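I figured I'd get five minutes on a video call with the woman who runs remote training at Skestow. We talked until my coffee went cold, and I loved every bit of it!

Her team steers a simulated arm through household chores using a hand controller, and the software (it's called Cluvar) saves every move so a robot can learn from it later. They have 1,158 recorded runs so far. "We threw out 835 before that," she told me, laughing. "I was terrible. I drove like I was parking a truck."

So what makes a good run? "Slow hands," she said -- and then she corrected herself. "Well, steady hands. If I stop to think, the robot learns to stop and think too, and it has nothing to think about."
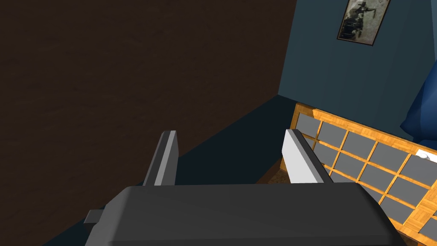

The gripper's-eye view in one of the simulated rooms, fingers open, with the wooden cabinet off to the right.

I asked if working from behind the gripper gets confusing. "For the first 2 weeks, yes! You keep leaning in your chair to see around the fingers." She still catches herself doing it, and so do all 13 people she has trained since May.

Next up is trying the same lessons on a real arm over at Kamico. Is she nervous? "Oh, very," she said. "In the simulator I can bump a wall and hit reset -- over there somebody has to get out the paint."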